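Bramwell Sleeve Archive: data card

Maintained by Kieran Ackroyd. Scanning and checking by Callum Cropper.

What is in it

Records for 836 record sleeves, inner sleeves and inserts designed at the Bramwell studio, from its first jobs for local bands up to the point where the studio stopped taking music work. Each record has a catalog number, the artist and title as printed, the format, the printer if we know it, and a credit line. Most records also have a front scan. Fewer have a back scan, and the inserts are patchy.

The sleeves came to us in two lots. The larger one was the studio's own file set, kept flat in drawers at Landen. The smaller one came from the Prikstead shop, which had held on to proofs and misprints. Proofs have the letter P at the end of the catalog number. 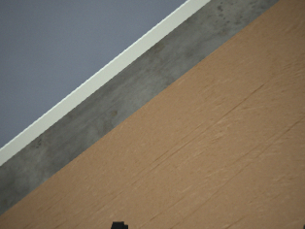 Files

sleeves.csv has one row per item
credits.csv has one row per person per item
scans/front, scans/back and scans/insert hold the images
notes.txt lists known errors, newest first

The two CSV files join on the catalog number. Text is UTF-8, with commas as separators and double quotes around any field that contains a comma. Empty fields mean we don't know. A single dash means we checked and there was nothing printed.

Scanning

Front and back sleeves were scanned at 400 dpi. Inserts with small type were done at 600 dpi. Twelve-inch sleeves did not fit the scanner bed, so each was scanned in 4 passes and joined afterward. On a few of them the join shows as a faint line through flat color, mostly on the dark blues. We did not retouch these.

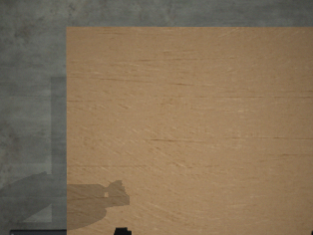 Can I use the scans to match the original ink colors?

Only as a rough guide. The scans were made with one scanner profile, but many of the sleeves used spot inks, and fluorescent inks in particular come out dull. Where a job sheet survived, the ink reference is in the inks column, and you should trust that over the scan.

Credits

Credits are copied as printed, including misspellings. If the same person appears under more than one spelling, the person_id column ties them together. Callum did this by hand from the job sheets. Where a sleeve only says "Bramwell," the credit stays with the studio, even when people have told us who drew it. 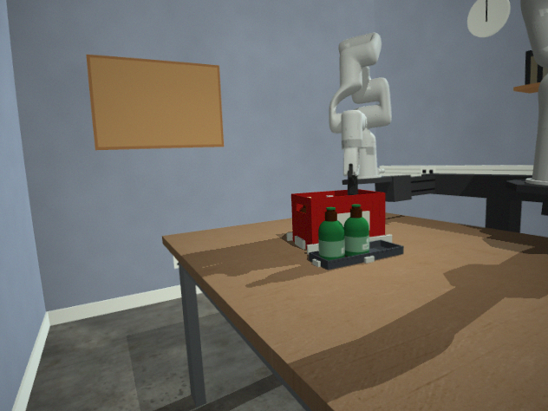 Dates

The year is the release year on the label or sleeve. Reissues get their own row if the artwork changed in any way, including a new barcode. If only the label inside changed, there is no new row. The Siltudwood series is a special case: all its sleeves were printed in one run and released over a longer period, so the print_year and release_year columns often differ.

Known problems

Some cassette inlays were scanned folded and need to be done again.
The format column mixes "12 inch" and "LP" in the Prikstead rows.
Back scans for the Siltudwood series are missing.
Two sleeves share a catalog number. Both are marked in notes.txt.

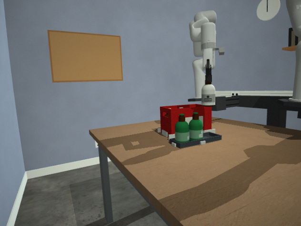 Rights

The CSV files and notes may be reused freely with credit to the archive. The artwork may not. Rights in the sleeves belong to the designers, photographers or labels, and we can't give permission on their behalf. Scans are supplied for study and reference.

Corrections

Send the catalog number, the field and the correct value, with a photo of the sleeve if you have one. Fixes go in with the next update, which is planned for May.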